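Subject: Re: [jarkham-gardens] Compost deliveries and the lower gate
Date: Sat 30 March

On the lower gate, I went by after work and the hinge side has dropped again. It can be lifted and closed by one person. The truck from Rusesero will not fit through it as it stands, so the load has to come in from the Liepiņa side.

> When we ordered in February they brought 17 yards and left it
> across the path. I'd like to know before the next one where it is
> going and who is paying for the extra. Also the sign-up sheet in
> the shed is full and I could not put my plot down.
> Plot 144

The extra was billed to the garden account and has been paid. No plot holder owes anything for it. The next load goes on the concrete pad behind the shed, and I have told them so in writing. There is a new sign-up sheet on the same clipboard, and plot 144 is the first line on it.

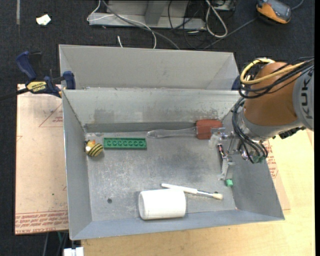

Can people take compost before the sheet is posted on the board? Please wait for the sheet, as the shares are worked out from the number of plots signed up.

Wheelbarrows: we have two, and one has a slow leak in the tire. The pump is on the hook inside the shed door. If you use it, put it back on the hook. Last month it was left out by the water tank and the hose cracked.

I also asked Distska for a price on a new gate. They quoted 2000 with posts and without removal of the old one. That is more than we have set aside, so for now I would rehang the old gate and look at it again in the fall. If anyone has a long drill bit for masonry, reply to me off the list.

Water goes back on when the nights are warmer. I will post here first.

Plot 17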